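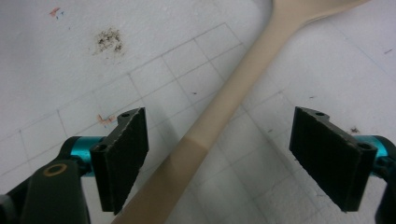 *By the Trudside kitchen desk. Filed under: wood, neglect*

Most wooden spoons die in the dishwasher. Mine spent years in there, coming out fuzzier each week, until one split down the middle over a pot of lentils. I've been washing by hand ever since, with only moderate complaining.

Hot water, a little soap, a quick scrub, then stand the spoon upright to dry. If it smells of last Tuesday's curry, rub it with half a lemon and coarse salt, leave it 7 minutes and rinse. Garlic takes two rounds. Fish may take a new spoon.

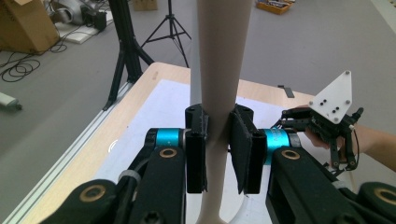

Oil is where people get carried away. You need a teaspoon of food-grade mineral oil, a rag, and the patience to leave it alone overnight. Olive oil goes rancid, whatever your aunt told you. Work along the grain, and go slowly wherever the shape changes: on a piece that narrows toward the middle and flares out again at the bottom, the rag likes to skate right over the slim part. Wipe off the extra in the morning.

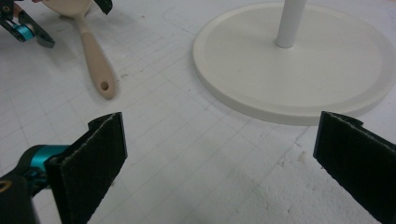
## Sanding the fuzz

Wait until the wood is fully dry, then use 220 grit and a light hand. Dampen it, let it dry, sand again. The second pass gets the whiskers the first one raised. Oil afterward, or you'll be back in June doing it all over.

Keep the rag flat to dry outdoors before you throw it out, and don't use the good dish towel. I have used the good dish towel.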